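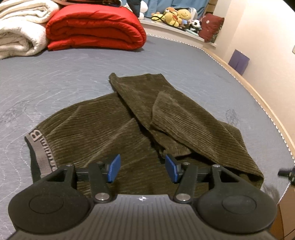
Photo: Cinzia Zanetti

Kirsty Pirihi makes records out of doors. Hinges, mostly. Cupboard doors, a ferry gate, the back door of her aunt's house, all chopped up and pitched until they sing. Her new one, "Hikby," is 2 sides of vinyl and has been on in my kitchen all week.

We talked over the phone on 24th September, her with a cold, me with a bus to catch. So this is quick.

First thing I wanted to know was how it started. "I was meant to be doing vocals for somebody else's track," she says. "Couldn't hit the note. The door behind me could. It was flat the first time and then someone came in with coffee and it was dead on, and I thought, well, record that."

That someone else's track never came out. The door did. It's the squeal at the top of "Bakura," the song most people know her by, if they know her at all. Four minutes, no drums, one chord until very late on. A friend put it under a video of trains and it went around for a while. She didn't make a cent from that and doesn't seem bothered.

"People wrote to me asking what synth it was. I said it's a pantry."

For the new record she went in with 540 recordings. Kept 55. I asked how you even choose and she laughed for quite a long time.

"You listen to all of them lying down. Then all of them again walking. If I skip one both times it goes. There were some lovely ones I lost that way, there was a church gate I still think about. But it was in the way of the other gate."

She works in headphones, at night, on a laptop with a sticky space bar. No studio. The mixing was done by Guerra, a two-person outfit she found through a flyer, and it's the first time she's let anybody else touch the files. How was that? "Awful for a week. Then great. They turned everything down. I'd had it all so loud, every single creak, like I was worried you'd miss one."

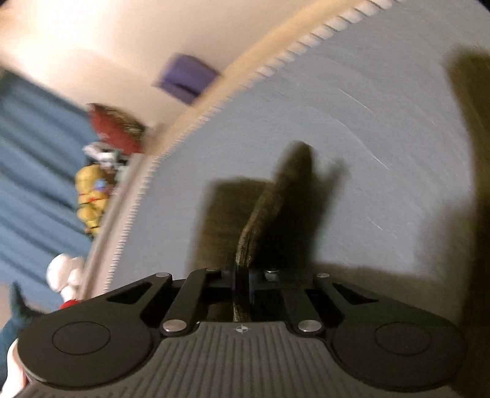 You can hear what she means on "Ureo," which is nearly silent for the first minute and then has this huge soft bass come up under it. I figured that was a keyboard. Nope. Garage door, slowed way down, then slowed down again. She played me the orignal over the phone and it sounds like a garage door.

Is there a point where it stops being the door? She thinks about that one. "I don't mind if it does. I used to. I used to put the plain recording at the front of every track so you'd know I wasn't cheating. It was kind of a bad habit, it made the songs into a trick. My mom said it was like watching someone show you both sleeves. So there's none of that on this one. If you want to know what it is you can ask me."

So I asked. Track three is a fridge. Track six is a bathroom stall at a bowling alley, recorded at closing time, and that's her own voice on it too, way down low, humming. She hadn't planned on keeping the voice. Guerra left it in the mix and didn't mention it and she only noticed on the third listen.

"I was so mad. Then I played it to my sister and she cried, so."

Will there be more singing? "Maybe. Don't print that. No, you can print it."

Live is the harder question. She's done 6 shows ever. At the last one, in June, she brought an actual door, in a frame, with a contact mic taped on it, and the hinge had been oiled by somebody at the venue who thought they were helping. Not a sound out of it. She did the whole set off the laptop with the door just standing next to her. Folks clapped for the door anyway.

She wants to try again this winter with a gate instead, maybe two, and a cellist she's been swapping files with. They havent rehearsed in the same room yet. "She's better than me, so that's the plan. I open and close things and she plays."

I asked what she listens to when she's done for the day. Talk radio, country, whatever her neighbor has on. No other people's door music? "Is there other people's door music?" There is some. I said I'd send her links. I still have to do that.

"Hikby" is out now on vinyl and download.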